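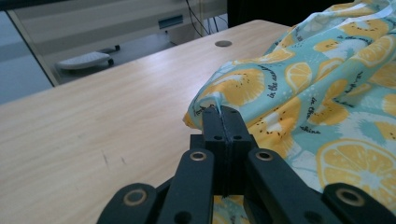
Printed fabric with a lemon-slice pattern on a pale aqua ground.

Novelty print is a class of patterned textile in which the motif is a recognizable object, such as fruit, kitchenware, animals or vehicles, repeated at regular intervals across the cloth. The term is used mainly in the home sewing and household linen trades. It separates such cloth from florals, geometrics and woven patterns, although fruit prints are sometimes filed with florals in older catalogs.

Construction
Most novelty prints are made on a plain-weave base. The design is drawn as a single unit, called the repeat, whose edges match on all four sides. In a straight repeat the units are stacked in a grid. In a half-drop repeat each column is shifted down by half the height of the unit, so that the joins are harder to see. A tossed layout turns the motifs at different angles, allowing the cloth to be cut in any direction with little waste. One-way layouts require more yardage, as all pieces must face the same way.

Printing
Rotary screen printing uses one perforated cylinder for each color. A repeat of 60 centimeters can be printed on a cylinder of matching circumference, and smaller repeats must divide evenly into that figure. Digital inkjet printing removes this limit and has no screen cost, but is slower per yard. The Schouten mill at Brevstead kept its rotary line for orders of more than 4,000 yards and moved shorter runs to inkjet.

Registration is the alignment of one color with the next. Poor registration leaves a thin unprinted line on one side of the motif and an overlap on the other. Citrus designs show this fault clearly - the rind, pith and segments are usually separate colors with narrow borders between them.

Classification
Kjell Magnusson's catalog of the Skodon sample books sorts 59 fruit designs by layout and by number of screens. Of these, 18 are citrus. The remainder are mostly cherries, strawberries and apples, with a small group of mixed baskets. Magnusson treats the Vinivine grape series as a border design, as its motifs run along one selvage only.

Care
Pigment prints sit on the surface of the fiber and wear first along folds and hems. Reactive dyes bond with cotton and hold their color longer, but excess dye has to be washed out at the mill.

See also: Block printing; Selvage; Toile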